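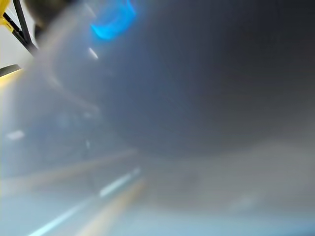 4 min read

Section 2. Planning and Budgeting for a Caveck Arm Station

2.1 Scope

Complete this section before you place an order with Clonik or a Clonik dealer. It covers floor space, power, the wrist camera, the gripper, spare parts and the order of purchase. Mounting and wiring are covered in Section 3. Software setup is covered in Section 5.

The figures apply to a single-arm station used for bench work. For two arms sharing one bench, work through the section once for each arm and then read the note at the end of 2.6.

2.2 Define the work

1. Write down the task in one sentence, including the heaviest part the arm must lift and the farthest point it must reach.

2. Measure reach from the center of the planned base position to the farthest pick point. The standard Caveck arm reaches 1186 mm with the short gripper fitted. Subtract the height of any riser if the pick point is below the base.

3. Add the weight of the gripper, the camera and the camera bracket to the weight of the part. Compare the total with the payload line on the data sheet for your arm.

4. If the total is within 500 g of the rated payload, quote the next size up.

Note: Payload is rated with the load centered under the wrist flange. A long part held at one end counts as a heavier load. Use the offset table in Appendix B.

2.3 Check the bench and the floor

1. Confirm that the bench top is rigid. Press down on the corner nearest the planned base. If the top moves, budget for a floor stand.

2. Mark the full swing of the arm on the floor with tape and keep walkways outside the mark.

3. Leave clearance behind the base for the cable bend.

4. Choose a matte bench surface where possible. Glossy tops and bare metal produce bright highlights in the wrist camera view, and part detection suffers.

CAUTION: Do not mount the arm on a bench with casters, even if the casters lock.

2.4 Select the wrist camera

The wrist camera travels with the gripper. Parts of the gripper can fill a large share of its view, and anything very close to the lens is recorded as a soft gray blur with little usable detail. Decide on the lens and bracket before ordering, as the two are sold as a matched set.

1. Find the closest distance at which the camera must see the part clearly. Measure it with the gripper in the pick position.

2. Compare this distance with the minimum focus distance of the lens. If the part sits nearer than the minimum, select the close-focus lens.

3. Select the offset bracket if the gripper fingers are wider than the camera body. The straight bracket is cheaper but gives up more of the view to the fingers.

4. Check the exposure at your planned arm speed. Bench edges and tape lines that show as long streaks point to a shutter time that is too long, a lens that is out of focus, or both. A faster shutter needs more light, so add a bench lamp to the quote at this stage.

5. Ask the dealer for sample captures made with the same gripper, lens and bracket you intend to buy. Captures from a fixed overhead camera are no guide to wrist camera results.

Note: Colored indicator lights near the work area can appear in the view as saturated blobs. Allow for a shield or move the light.

2.5 Power, air and network

1. Provide one grounded outlet for the controller and one for the bench lamp. Do not share the controller outlet with a compressor.

2. If you choose the Zastine air gripper, budget for a regulator, a filter and a shutoff valve within reach of the operator. The electric gripper needs none of these.

3. Run a wired network connection to the controller. Wireless is supported for status pages only.

2.6 Build the budget

Enter each item on the planning sheet at the back of this guide. Use dealer prices, with freight listed as its own line.

Arm and controller
Gripper and one spare set of fingers
Wrist camera, lens and bracket
Bench or floor stand
Guarding and emergency stop
Lamp and shields
Cable kit, plus one spare camera cable
Installation and operator training
Service plan, first year

The wrist camera cable bends with every move and wears sooner than the fixed cables. Keep the spare on site. A replacement ordered from the Gallagher warehouse takes about 19 working days.

Set aside money for a second bracket. Sites that change grippers in the first year usually need one.

Note: Two arms on one bench can share guarding and a lamp. They cannot share a controller, an emergency stop circuit or a service plan.

2.7 Order of purchase

1. Order the arm, the controller and the stand first. Allow 26 weeks if the stand is custom.

2. Order the gripper after the sample part test has been signed off.

3. Order the camera, lens and bracket together once the gripper model is fixed.

4. Book installation when the dealer confirms a ship date. Bookings for August close early.

CAUTION: Opened lens and bracket sets cannot be returned. Check the part numbers against the planning sheet before breaking the seal.

Continue with Section 3, Mounting the Base.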